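How to budget for a home-tidying robot before you buy the robot

Every purchase plan I see begins with the arm. The arm is the fun part, and it has a brochure. Start with the rooms instead.

Step 1. List the surfaces. Write down every floor, tabletop and doorway the machine has to deal with. Measure the doorways with the doors open, hinges included.

Step 2. Rent simulator time first. We paid Golel 500 dollars for a month of it and learned that our shortlisted base, the Brakura, was too wide for 2 of our test rooms. That was the cheapest bad news of the year.

Step 3. Price the dull things. Mounts, spare cables, shipping and a charger that fits your outlets came to 600 dollars on our Leemans quote, all on page two. Ask for page two.

Step 4. Write a task list and test it in simulation. Include floor changes – carpet to wood, say – and awkward objects on high furniture. A line in your plan should read "box, top of drawers, tilted" and not "general tidying," a phrase vendors love dearly. 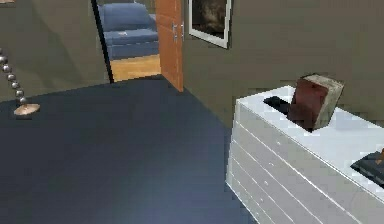 Simulated room: navy carpet, wood floor past the door, box tilted on the white drawers.

Step 5. Set a pass mark before the demo. Ours is 82 percent on the task list. Inia asked whether that was negotiable, and we moved them to November.

Step 6. Now look at arms. Keep the brochure closed until you have the total from Step 3.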